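Besuch bei Nuvico in Grirnitz, März. Besichtigt wurde der Bereich, in dem Beispieldaten für ein lernendes Greifsystem aufgenommen werden. Die Führung begann am Nachmittag und dauerte gut zwei Stunden. Der Bericht beschränkt sich auf die Aufnahmeplätze und die Nachbearbeitung; die Fertigung der Greifer war nicht Teil des Rundgangs.

Aufgabe an Platz 5: ein Buch mit den Handgreifern an einem Ständer aus klarem Acryl handhaben.
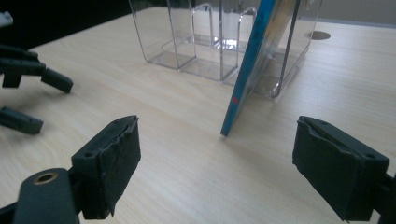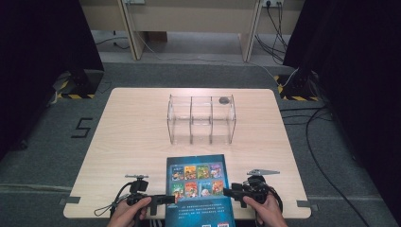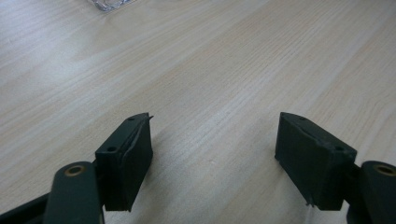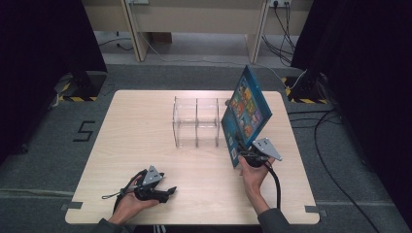
*Platz 5, Aufgabe »Buch und Acrylständer«. Erstes und drittes Bild: Blick am Handgreifer; zweites und viertes: Kopfansicht.*

## Aufnahmeplatz

Der Platz besteht aus einem Tisch mit heller Holzmaserung, seitlich durch schwarze Vorhänge abgeschirmt. Die Platznummer ist mit schwarzem Klebeband auf den Teppich geklebt. An den vorderen Tischecken sitzt graues Band. Laut Betreiber wird die Tischposition vor jeder Schicht kontrolliert, eine Verschiebung führt zum Abbruch der laufenden Serie.

Gearbeitet wird beidhändig. Die bedienende Person führt in jeder Hand einen Greifer, und die Daten stammen direkt aus dieser Handbewegung. Eine Fernsteuerung gibt es in diesem Bereich nicht. Aufgezeichnet werden die Ansichten an den Greifern, die Kopfansicht und die Öffnungsweite der Backen. Die Zeitstempel vergibt ein gemeinsamer Taktgeber; die Software dafür heißt Giltila und ist eine Eigenentwicklung.

## Ablauf einer Serie

Eine Serie umfasst 70 Durchgänge. Zwischen zwei Durchgängen werden Buch und Ständer von Hand neu ausgerichtet, nach einer Vorgabe auf dem Bildschirm. Die Vorgabe variiert den Winkel des Buchs und den Abstand zum Ständer. Am Besuchstag waren 69 Durchgänge einer Serie gültig, einer wurde verworfen – die Kopfansicht hatte eine Lücke in den Zeitstempeln.

Als gültig zählt ein Durchgang, wenn drei Bedingungen erfüllt sind:

- Alle Datenströme sind lückenlos.
- Beide Greifer sind zu Beginn und am Ende geöffnet.
- Der Ständer ist am Ende nicht umgekippt.

Fehlgriffe mit anschließender Korrektur bleiben im Datensatz und werden gesondert markiert. Nach Auskunft vor Ort wurden sie früher gelöscht. Das damit trainierte Modell habe nach einem Abrutschen keine brauchbare Folgebewegung erzeugt.

## Objektwahl

Bücher gelten als schwierig. Ein dünner Einband gibt nach, der Buchblock verschiebt sich, und ein einseitig gefasstes Buch klappt auf. Transparenter Kunststoff kommt als zweites Problem hinzu. Aus der Nähe bleiben vom Ständer im Wesentlichen Kanten und Reflexe, die Maserung scheint durch die Flächen. Eine Tiefenschätzung liefert dort nach Angabe des Betreibers unzuverlässige Werte und wird für diese Aufgabe nicht verwendet.

Die Beleuchtung wird innerhalb einer Serie konstant gehalten. Zwischen den Serien wird sie in 4 Stufen verändert.

## Nachbearbeitung

Die Rohdaten gehen über Nacht an den Partner Adugna. Dort werden die Durchgänge in Abschnitte zerlegt: Annäherung, Griff, Transport, Ablage, Rückzug. Die Grenzen setzt zunächst ein Skript anhand der Öffnungsweite, danach folgt eine Sichtprüfung. Abweichungen entstehen vor allem beim Umgreifen, weil das Skript dort einen zusätzlichen Griff erkennt.

## Offene Punkte

Zum Verschleiß der Greiferbacken lagen keine Zahlen vor. Gewechselt wird nach Augenschein. Ob der Zustand der Backen in den Metadaten steht, konnte während der Führung nicht geklärt werden. Für die Auswertung wäre die Angabe nützlich, da sich mit der Oberfläche auch die Reibung am Einband ändert.

Ebenfalls offen blieb, wie viele verschiedene Personen an einer Aufgabe arbeiten. Die Antwort soll schriftlich nachgereicht werden, zusammen mit dem Schema der Metadaten.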